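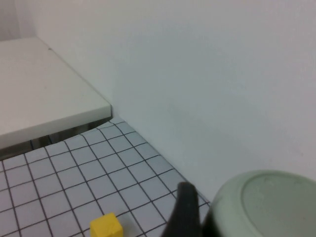 Bench operators wanted, Gamville (no robot experience needed)

Posted 2/1/20. Permanent and part-time posts, days only.

Hello! Goltetti is growing and we need more people on the robot benches at our Gamville unit. If you've ever packed orders, worked a till, run a dishwasher line or looked after small children, please keep reading, as those are the jobs most of our lot came from.

A bit about us first. We're a small firm that sorts and repacks household bits and toys for shops that would sooner not do it themselves. Until a couple of years ago it was all done by hand, on long tables, standing up, and I did my share of it (my knees still remember). Then we brought in arms to do the picking and placing, and the work changed a lot. The long tables went. The lifting mostly went as well. What we've got now is a row of benches, each with a person looking after it, and that person is who I'm hoping to find.

What you'd be doing

You'd set out a bench at the start of a run, start the arms, watch them, and write down what went well and what didn't. We try out every new sort of item on a practice bench before it goes anywhere near a customer's order, so a good half of your day would be on that. Small cubes, cups, a rubber duck, tape, a drying rack with flowers on its posts. It looks daft the first morning and by the second week you'll have strong opinions on cups!

You'd also be the one who says stop. Anybody on a bench can halt a run for any reason and you won't be asked to justify it on the spot. We talk it over afterwards with a brew.

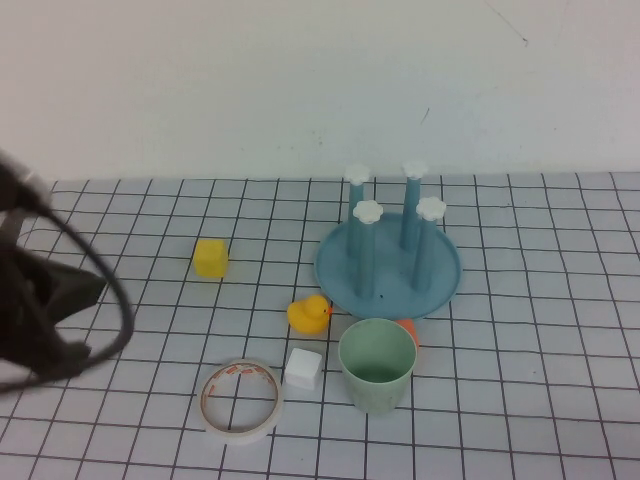
Driss El-Sayed
Bench Lead, Goltetti (Gamville)

So that's me, and I'd be your first point of contact and the person training you. I started here on the hand tables and I was dead against the arms when they were announced. I thought I'd be out by the summer. I wasn't, but I'm not going to tell you nothing was lost either. We had a proper laugh on those tables, eight of us in a line talking rubbish all day, and a bench is a quieter place. Some people loved the change and a couple left over it. We've moved the breaks so that everybody stops at the same time now, which has helped, and if you've got other ideas I'd like to hear them at interview.

The other big change is the sort of tired you get. It used to be your back and feet. Now it's your eyes and your patience, so we swap people between bench work and packing through the shift. You won't be left watching all day.

What I'm looking for

Someone who notices things. A cup that's been put down a bit further over than last time, a block half hidden behind something else, that kind of detail. You need to be able to write a plain sentence about it that the next person can follow. Spelling doesn't bother me.

Someone who can be kind to a slow job. There are mornings when you'll watch the same pick over and over and then set the whole lot out again. 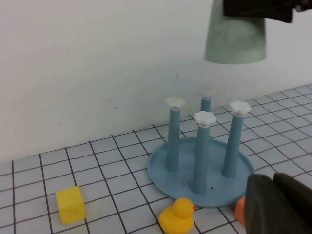 And someone who'll speak up, because the software people at Nzioka (they look after the system we log everything in, it's called Drinness) only know what we tell them. Last January our benches sent them 337 notes and a fair few of those ended up as real changes to how the arms behave. That was us lot, not engineers, and I'm quite proud of it.

You don't need any certificates. You do need to be all right with a screen and a mouse, and you should be comfortable sitting or standing, as the benches go up and down to suit.

Hours and money

There are 16 posts going, some full time and some part time, and you can tell us which you'd prefer. Training is paid from the first hour. There's a 400 pound bonus once you've finished your training and been signed off on two benches. Nights aren't on offer, and we don't ask for them.

How to apply

Send me a few lines about yourself and what you've done before, quoting reference 3767. A CV is fine but a letter is just as good. Tell me about a time you spotted something that other people had missed, at work or at home, I don't mind which. If you'd like to come and see the benches before you decide, say so and I'll book you in for a look round. Bring flat shoes and any questions about the pay.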